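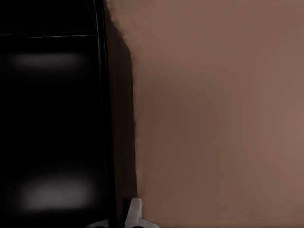 How to Clean and Care for High-Gloss Black Cabinet Doors

Gloss black shows everything. Dust, fingerprints, water spots and the fine swirl marks left by a rough cloth all stand out more than they would on white or wood grain. The cleaning itself is simple, but the order matters, and most of the damage I see was done with a dry paper towel.

What you need

2 clean microfiber cloths, the flat-woven kind sold for glasses or car paint
A soft duster
Dish soap
Lukewarm water, distilled if your tap water is hard
A bowl

Cut the tags off the cloths before you start. Wash new ones once without fabric softener. Softener leaves a film that will streak on the door.

Step 1: Dust first

Run the duster from the top of the door to the bottom with no pressure. Do the top edge too, where grit collects and then falls down the face as soon as you wipe. If the door has a handle, dust behind it.

Step 2: Wash

Put two drops of dish soap in a bowl of lukewarm water. Dip the first cloth and wring it out until it no longer drips. Wipe in straight vertical lines, folding the cloth to a clean side after each pass. Circles feel natural but they are what leaves the swirls.

For greasy spots near the stove, hold the damp cloth on the spot for a minute and then wipe. Don't scrub. If it doesn't come off, repeat.

Keep water away from the seams. On foil-wrapped doors the edges can lift once moisture gets under them, and there is no good way to glue them back flat.

Step 3: Rinse and dry

Rinse the cloth in plain water, wring it, and go over the door again. Then dry right away with the second cloth. Work on one door at a time so nothing air-dries.

Turn off the overhead light and look along the surface from the side, toward a window. Streaks you missed will show up. Breathe on them and buff lightly.

What not to use

Window cleaner with ammonia, alcohol wipes, melamine sponges, furniture polish, and anything with the word "scrub" on the label. Acrylic faces can craze from alcohol — small cracks inside the surface that don't come out. Silicone polish looks good for a day and then holds dust.

Fine scratches

On real lacquer or solid acrylic, light scratches can usually be reduced with a plastic polish. Felista Mosoti, who refinishes kitchens for Drolwood, uses a foam pad by hand and tests on the inside of the door first. Put a pea-sized amount on the pad, work a small area, wipe it off and check. Stop if you see the color or sheen change.

Foil and laminate doors shouldn't be polished at all. If you don't know what you have, look at the back edge. A visible seam or a thin wrapped layer usually means foil.

How often

Dust once a week. Wash when you can see marks, and the doors beside the stove and sink more often. Newly fitted acrylic doors often come with a protective film, and the surface under it may need a few days to harden after the film is peeled, so check the maker's sheet before the first wash.

Shares: 10 | Comments: 2

We use cookies to remember your settings. By using this site you accept our cookie policy.

Contact | © Farkisness Home Care | Back to top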